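Leftovers in Shared Kitchens: Food Waste in Student Housing in Prillville
Final project report, Household Studies, second year
Submitted May 18, 2026

This report looks at food thrown away in shared student kitchens in Prillville. I wanted to find out what kinds of food are wasted most, why they are wasted, and whether a small change in how a kitchen is organised makes a difference. The work was carried out in two buildings, Sanby House and Greenberg Court, over one term.
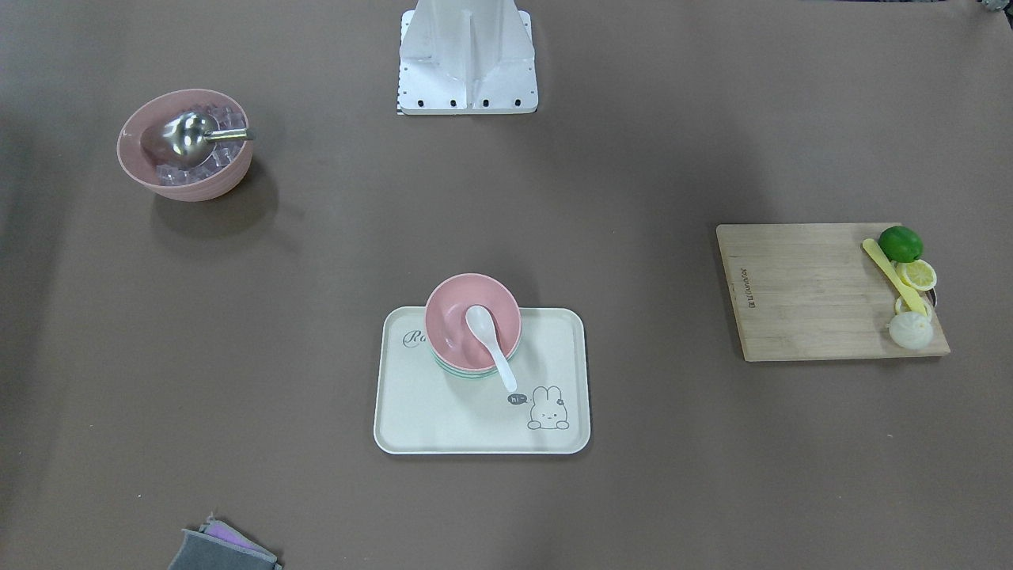

Hannah Pryce

1. Background

Most writing on food waste at home deals with families. A family usually shops together, cooks together and has one person who knows what is in the fridge. A shared student kitchen works differently. Each person has a shelf, buys their own food and cooks at their own time. Five people may each own a bag of carrots. Pack sizes in the shops are mostly too large for one person, and the freezer is too small for everyone to use it properly.

Sanby House is the older of the two buildings, with one large kitchen on each floor. Greenberg Court was built as flats, and its kitchens are shared by fewer people. Both are a short walk from the same supermarket, so I assumed that the choice of food would be much the same.

2. Method

I asked 9 kitchens to take part. Each was given a lidded caddy for food that could have been eaten and was told to put peelings, bones and tea bags in the normal food bin. I collected and weighed the caddies myself on a kitchen scale. There was also a paper sheet on the wall where people could write what they had thrown away and why. Nobody had to sign it.

For the first half of the term nothing was changed. In the second half, the kitchens were asked to keep one fridge shelf as a shared shelf. Anything put on it could be taken by anyone in the kitchen. I also supplied masking tape and a marker pen so that cooked food could be dated.

The sheets worked less well than the caddies. In some kitchens they were filled in carefully, and in others they were used for shopping lists. I have used them only for the reasons people gave and not for amounts.

3. Results

The average for a kitchen in the first half of the term was 3,000 grams a week. Bread was the item written down most often, followed by salad leaves, cooked rice and pasta, and milk. Meat was seldom thrown away. Several people wrote that it was too expensive to waste, and that they planned meals round it.

The reasons on the sheets fell into a few groups. The most common was that the food had been forgotten at the back of a shelf. Next came cooking too much, mainly rice. Some people had gone home for a few days without clearing their shelf, and some were not sure if the food was safe and did not want to risk it. 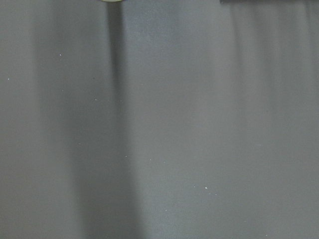 That last group was larger in Greenberg Court than in Sanby House. I had expected it to be the other way round, as the fridges in Sanby House are fuller and harder to keep tidy. One possible reason is that people on the larger floors ask each other. A person in a small flat is often alone in the kitchen and decides alone.

After the shared shelf was set up, the average fell by 320 grams a week. Most of this came from bread and vegetables. Cooked food hardly moved. People were happy to take half a cabbage from the shelf but not a box of somebody else's pasta, even when it was dated. In one kitchen the shelf was given up early after some cheese was taken that had only been put there while the owner was making room.

4. Costs

The tape and pens came to less than the price of a lunch. The caddies were lent by Mellow, the student food shop on campus, and have been returned. There was no other spending.

5. Limits of the study

The weights cover one term only. The second half of the term included the reading week, when many people were away, and I cannot separate the effect of this from the effect of the shelf. People also knew that their waste was being weighed. Some told me they had started eating things up on the day before collection. Drinks poured down the sink were not measured at all.

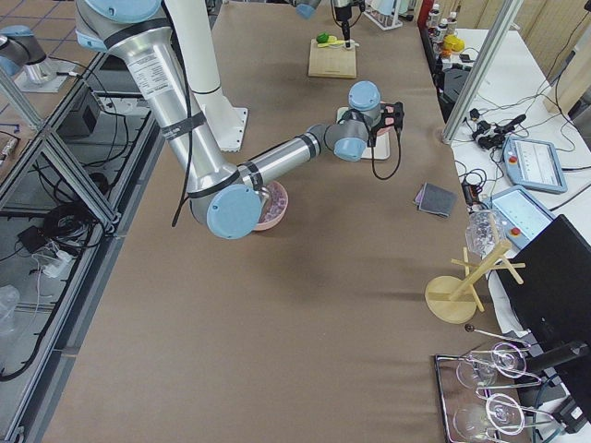 Would a bigger freezer solve the problem?

It would help with bread, which freezes well and was the item wasted most often. It would do little for salad leaves or milk, and a freezer shared by a whole floor fills up with things that no one remembers buying. I would want to see the freezer cleared at a set time each month before paying for a bigger one.

6. Suggestions

Each kitchen should be offered a shared shelf at the start of term in place of having one set up halfway through. The rule about what goes on it should be written on the shelf itself. New students could be shown how much dry rice makes one portion, which for most people in this study was 60 grams.

A longer study should start in November, when people have settled in and are buying their usual food, and should include at least one building where nothing is changed. The weekly weights for each kitchen are in the appendix, along with a blank copy of the wall sheet.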